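Robots at Work: What Happens When a Machine Joins the Packing Room

Technology at Work series, reading level: upper primary
Last checked 8/10/25

Words to know
Automation: using machines to do a job, or part of a job, with little help from a person.
Robot arm: a machine with stiff parts called links, joined by moving parts called joints.
Gripper: the tool on the end of a robot arm that holds things.
Operator: a person who runs a machine and looks after it during a shift.
Simulation: a computer model of a real thing, used for testing.
Fault: anything that makes a machine stop when it should be working.

The workplace

Fledwood is a factory on the edge of Flindville. It packs repair kits for garden pumps. Each kit holds a rubber ring, a spring, a set of screws and a small metal plate. A person at home can use the kit to fix a leaking pump.

For many years all the kits were packed by hand. A packer stood at a bench with trays of parts. The packer took one part from each tray, put the parts in a bag, sealed the bag and placed it in a carton. The work was simple to learn. It was also hard on the wrists and shoulders, as the same reach was repeated all day.

Last November, Fledwood put in its first robot arm. The factory now has 3 of them. Each arm works at its own bench, called a station. The arms, the benches and the computer program that controls them were supplied by a company called Finano.

How a robot arm moves

A robot arm is built something like your own arm. Your upper arm and forearm are links. Your elbow is a joint between them. A robot arm has more joints than you have, and many of them can turn further than yours can.

Inside each joint is an electric motor. Next to the motor is a sensor that measures how far the joint has turned. The robot's computer reads every sensor many times each second. From the angles of the joints and the lengths of the links it can calculate where the end of the arm is. The calculation uses geometry, the same branch of maths you use to draw triangles.

The gripper is bolted to the last joint. Grippers come in different shapes. Some have two fingers that close like a peg. Some use suction, like a vacuum cleaner. Fledwood uses fingers for the springs and plates, and suction for the bags.

A robot arm does not know what a spring is. It has a list of positions to move to and a set of rules for choosing between them. If a tray has been put down in the wrong place, the arm will still reach for the old place unless a sensor tells it something has changed.

Testing with a computer model

Moving a real arm in a new way can be risky. The arm is heavy, and it might hit the bench. For this reason most new movements are tried first in a simulation. The computer draws the arm, the bench and the parts, and works out what would happen if they moved. If the drawn arm hits the drawn bench, no metal gets bent. The engineer changes the program and runs it again.

A simulation can also be given surfaces that would look odd in a factory. Engineers change the colours, patterns and shadows on purpose. A robot that uses a camera must learn to find objects under many kinds of light, and a camera that has only been tested against a plain bench may fail when the bench gets dirty or the sun comes in through a window. The model below has a camouflage pattern in greens, and the blotches carry on in grey across a board full of small dots.
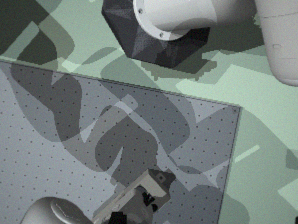 What changed for the packers

Twelve-hour stories about robots on television often show an empty factory. Fledwood is not empty. The people who used to pack kits still come to work there, and most of their tasks are different.

Macario Ayala packed kits by hand before the arms came. He is now an operator. At the start of a shift he walks around his station and checks it against a written list. The list says:

Look for loose parts on the bench.
Check that each tray is pushed against its stop.
Wipe the camera window with a dry cloth.
Close the gate and wait for the green lamp.
Run the arm at slow speed for one kit, then look inside the bag.

After that the arm works at full speed. Macario refills the trays when they get low. He takes finished cartons to the scales. A carton holds 40 kits, and a carton that is too light has something missing. When that happens he opens it and finds the bag with the fault.

The job uses less lifting and more reading. Macario had to learn what the messages on the station screen mean. The training course took 20 hours, spread over two weeks, and he was paid his normal wage while he did it. He found the reading harder than the machine itself, as the first manual was written for engineers. Fledwood asked Finano for a shorter one with drawings, and that is the manual now kept at each bench.

Noemí Escobedo chose to stay in hand packing. Some kits are ordered only a few times a year. Teaching the arm to pack them would take longer than packing them, so they are still done by hand. She also packs any kit that contains a soft gasket, a flat piece of rubber that bends when the gripper picks it up. Fingers made of skin are still much better at this than fingers made of plastic.

Not every change was welcome. The room is louder than it was. Packers used to stand side by side and talk, and operators now stand farther apart. Fledwood moved the meal breaks so that operators and hand packers stop at the same time. The evening shift was made smaller, and the workers from it were offered places on the day shift or in the warehouse. Most took them. A few preferred evening work and left for other employers.

Keeping people safe

A moving robot arm can injure a person. It cannot see the way you see, and it may not notice that a hand is in its path. Each Fledwood station has a fence and a gate. When the gate opens, power to the joints is cut and the brakes come on. The arm stays where it is and does not drop.

There is also a large emergency stop button outside every fence. Anyone in the room may press it, including visitors. An operator is never in trouble for pressing it.

Before going inside to clean or repair the station, the worker switches off the main power and puts a padlock on the switch. The worker keeps the key. This is called lockout. It means that no one else can turn the power back on by mistake.

Nearer to the end of the arm, the parts get smaller and there are more of them. The gripper in the next view comes up from the bottom edge, over the same kind of dotted board. Its light bracket, dark block and small black fittings are much more crowded than the smooth white arm sections at the top.

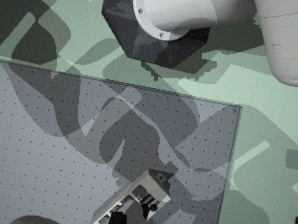
What happens if the power goes out in the middle of a job?
The motors stop and spring brakes hold the joints still. When the power comes back, the arm waits for an operator to check the station before it moves again.

Brakes of this kind work in an unusual way. Electricity holds them open and a spring pushes them closed. Losing power therefore stops the arm, where an ordinary motor would simply go loose. Engineers call this a fail-safe design. You can find the same idea in a lift.

When the robot gets stuck

Robots at Fledwood stop many times in a shift. Usually the cause is small. A spring gets tangled with the spring beside it, or a bag does not open. The arm pauses, a lamp turns amber, and the operator walks over.

At this point a person has to make a decision. The Finano stations offer four commands, and operators learn them on the first morning of the course.

RESUME tells the arm to carry on from where it paused. It is used when nothing is wrong, such as after a planned break.

SKIP tells the arm to leave this kit and begin the next one. The unfinished kit goes into a red bin to be completed by hand.

RETRY tells the arm to try the same movement again. Fledwood allows 2 retries for any one part. After that the operator must choose something else.

CALL asks for a technician. The arm stays paused until the technician arrives.

Choosing correctly takes practice. If an operator uses RETRY on a tangled spring, the gripper may pull both springs out and drop one inside the station. If an operator uses SKIP too often, the red bin fills up and the hand packers fall behind. The computer could be programmed to choose by itself, and for some faults it already does. For the rest, a person looking at the tray will often see the reason faster than the sensors can.

Those same four words are on the labels of the panel in the next view. They read in the order RESUME, SKIP, RETRY, CALL, and each label has a round grey button beside it.

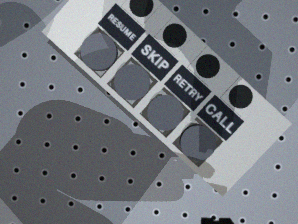

Getsemaní Cuevas says new operators tend to leave CALL too late. They feel that asking for help means they have done the job badly, so they keep retrying until a small jam becomes a big one. She would like them to call early, even if the answer takes a minute and the line falls behind.

The technicians at Fledwood keep a log of every call. Once a month they read through it with the operators and look for patterns. One spring kept tangling at every station. The fault was in the way the springs were tipped into the tray, and the fix was a tray with narrow slots. A packer drew the first version on the back of a carton label. The factory workshop made it from sheet metal.

Jobs around a robot

One robot arm needs several kinds of worker near it. Operators run it. Technicians repair it. Programmers write and test its movements. Safety inspectors measure the distance from the fence to the arm and check that the gate switch works. Stock clerks make sure that parts arrive in the right trays.

Some of these jobs need college or an apprenticeship. Others are learned at the factory. Crisóforo Orozco began as a packer, trained as an operator and is now in the first year of a technician's course. His employer pays the fees. He has one class a week in electrical theory and spends the remaining time on the factory floor.

Try it yourself

You will need a partner, a pencil, a cup and a table.

1. Put the pencil and the cup on the table, a ruler's length apart.
2. Your partner is the robot. The robot closes both eyes and may only do exactly what you say.
3. Give instructions to move the pencil into the cup. Use directions and distances, such as "move your hand left one ruler's width". Do not say "pick up the pencil".
4. When it works, write the instructions down.
5. Move the cup a little and read out the same instructions without changing them.
6. Decide which of the four commands you would give at the moment the pencil misses.

Text by Stamatia Theodorakopoulos. Teachers may copy these pages for use in class.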